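Perguntas frequentes: Clube de Escuta Prelosow

Recebemos tantas mensagens bonitas desde que abrimos as inscrições que resolvi juntar as respostas numa página só. Se a sua dúvida não estiver na lista, escreva mesmo assim, adoro responder (às vezes demoro uns dias, mas respondo!).

O que é o clube, afinal?

É um grupo de gente que gosta de ouvir música com atenção e depois escrever sobre o que ouviu. Um disco por quinzena, um texto por disco, e uma conversa para compartilhar as impressões. Começamos na sala da minha casa com quatro pessoas e hoje somos 144 inscritos, a maioria participando à distância. Ainda me espanto quando abro a lista.

Preciso saber teoria musical?

De jeito nenhum. Temos uma violoncelista, dois professores de piano e muita gente que não distingue um acorde maior de um menor e escreve textos maravilhosos. Se você sabe dizer onde a música apertou o peito, já tem por onde começar. Quem quiser aprender os termos encontra um glossário no nosso arquivo, com 104 verbetes escritos pelos próprios participantes. O verbete sobre síncope é o meu preferido, fala de tropeçar na escada e gostar.

Que tipo de música vocês escutam?

De tudo! No último ciclo passamos por choro, canto gregoriano, um disco de jazz que dividiu o grupo ao meio e uma coletânea de canções de ninar que fez muita gente telefonar para a mãe. Cada participante pode sugerir até 3 discos por ciclo e a escolha sai por sorteio. Já caiu coisa que eu jamais teria posto para tocar, e foi ótimo.

E se eu detestar o disco sorteado?

Escreva sobre isso! Alguns dos melhores textos do arquivo nasceram de uma implicância. Só pedimos que ouça o disco inteiro pelo menos uma vez e que fale da sua escuta, sem diminuir a de quem gostou. Ignacio Arrieta passou um ciclo inteiro reclamando de um disco de cravo e, no último parágrafo do último texto, confessou que estava assobiando a segunda faixa no ônibus.

Quanto devo escrever?

O tamanho é livre. Há quem mande cinco linhas e há quem mande nove páginas. Se você trava diante da folha em branco, experimente o exercício Sivus, que batizamos com o nome do gato da primeira participante: ouça uma faixa de olhos fechados, espere um minuto em silêncio e escreva sem parar até a caneta cansar. Depois releia e sublinhe uma frase. O texto começa nela.

Onde é melhor escutar?

Onde você se sentir bem. Tem gente que só consegue ouvir caminhando, tem gente que precisa de fone e luz apagada. Eu escuto muito na cozinha, e conheço bem o efeito que um bom quarteto de cordas tem sobre o ponto do arroz.
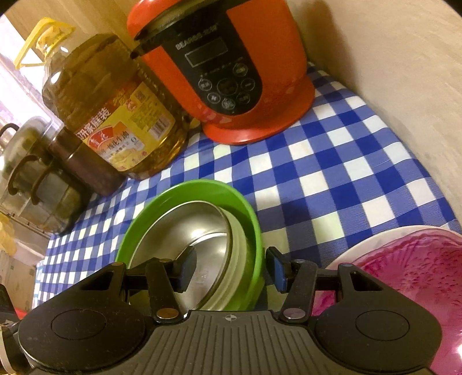

Mesa com toalha xadrez azul e branca, tigela verde e tudo mais.
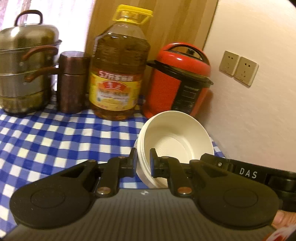 O importante é que pelo menos uma das escutas seja dedicada só à música, sem conversa e sem celular por perto. A diferença aparece no texto, pode acreditar. Na segunda vez a gente percebe a respiração do cantor, o arrastar do arco, uma voz lá no fundo que tinha passado batida.

Preciso de um equipamento bom?

Use o que tiver. Durante anos ouvi tudo numa caixinha que chiava nos agudos e me apaixonei por dezenas de discos assim. Se puder escolher, prefira um fone confortável a um fone caro, porque orelha doendo estraga qualquer adágio.

Como funcionam as conversas?

Acontecem por vídeo, às 20h, e duram o tempo de um disco comprido. Alguém lê um trecho do próprio texto, os outros comentam e, no final, tocamos de novo a faixa mais citada. Quem não quer ler em voz alta pode pedir a um colega que leia, ou simplesmente ouvir. Em março fizemos também um encontro presencial na livraria Flillport, com vitrola emprestada e bolo de fubá, e já estamos sonhando com o próximo.

Meus textos ficam públicos?

Só se você quiser. O arquivo fechado é visto apenas por quem participa. No aberto temos hoje 194 textos, todos publicados com autorização por escrito. Você pode assinar com nome, iniciais ou pseudônimo, e pode pedir a retirada quando quiser.

Vocês corrigem os textos?

Corrigimos erros de digitação nos que vão para o arquivo aberto e mostramos tudo ao autor antes. Não mexemos no jeito de ninguém. Se alguém escreve que um trompete tem gosto de tangerina, o trompete sai com gosto de tangerina!

Quanto custa?

Nada. Os discos podem ser ouvidos em bibliotecas, no rádio, no serviço que você já usa ou na coleção daquele tio que guarda tudo.

O que é o caderno Kruger?

É o nosso caderno viajante, de papel mesmo. Ele vai pelo correio de uma casa para outra, e cada pessoa escreve sobre a música que mais ouviu naquele mês. Já voltou com flores secas, ingressos colados e uma mancha de café em cima de um texto sobre bossa nova. Para entrar na fila, mande seu endereço e diga por quantos dias gostaria de ficar com ele.

Posso entrar no meio do ciclo?

Pode, e será recebido com festa. Comece pelo disco da quinzena e deixe os anteriores para quando der vontade. Na mensagem de inscrição, conte qual foi a última música que fez você parar o que estava fazendo. Leio todas.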